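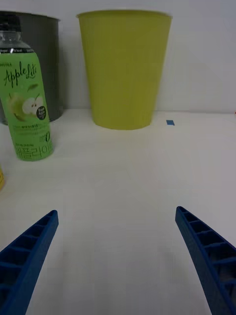

According to Salamatu Frimpong, the fingers never close square the first time and anyone who tells you they do hasn't looked. She wrote that in the margin of last October's copy of this guide, and we have kept it.

Section 3. Setting the open position and trying a first grasp

Read this before you touch the Kestemo control program. The old guide said the gripper would "find its own zero." We have our doubts, so set it by hand.

1. Switch off motor power at the Detuncombe box. Wait for the fan to stop.

2. Check both printed fingers for cracks along the crossbars. Bend each one lightly with your thumb. A finger that creaks goes in the scrap bin, however new it looks.

3. Power up and open the gripper all the way. Both fingertips should show in the wrist camera view, one on each side of center, with bare table between them. If you see only one, the mount has slipped. Go back to Section 2.

4. Type 800 in the OPEN box and press Save. Close the program, start it again and read the number back. It has been known to forget.

5. Put a paper cup toward the back of the table. Leave the blue tape where it is.

6. Bring the arm forward at speed 3. The slider goes higher - leave it alone until Araba Asante or Yayra Tsikata has watched you do a full run.

7. Close on the cup in small steps. Stop when the sides start to give.

8. Lift, hold, set down. Do it 5 times and write down every result, drops included.

Note: The "auto grasp" button works well on the club's demo day cup. Try it on a bottle before you believe in it. Esi Wumbei's log for the Drulport meet has 339 tries in it, and the ones with bottles make poor reading.

CAUTION: Keep hands off the table while motor power is on. The stop key in the program is slow. Use the switch on the box.

Note: Foam pads on the fingertips are allowed under the Nutsugah rules as we read them. Zuweira Quaye reads them differently, so ask before you glue anything.

If step 4 fails twice, skip to Section 5, Reloading the controller.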